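The Small White Box Gets Its Kitchen Back

Suqin Su bought her first microwave secondhand and hated it. Too loud, ate half the counter. Now she keeps one in the tiny galley at Tremby, the four-table lunch place she runs with Jianguo Yao, and says she'd give up the toaster first.

Pale is back, that much is clear. Cream, off-white, a bit of orange on the panel if you're lucky. Stainless shows every thumbprint. And the buttons — people want buttons again, time keys you can find before coffee.
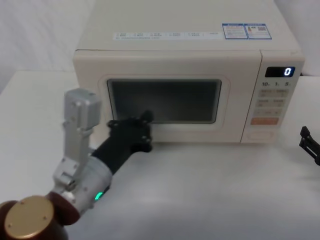 Keeping It Nice

Yao is strict. Wipe the door after every soup. Bowl of water and lemon, 2 minutes, then let it sit with the door shut. No scouring pads on the window, ever. He ruined one last November and still brings it up.

The top is the problem. Everybody's top turns into a shelf: mail, bread, a dishcloth.
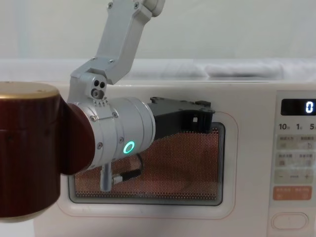
Su folds hers over the oven rail now, mostly. Check your manual for how much air the thing needs, and dont push it flat to the wall. Budget? She set hers at $100 and came in at $38, used, cord and all. Plate included — a little scratched.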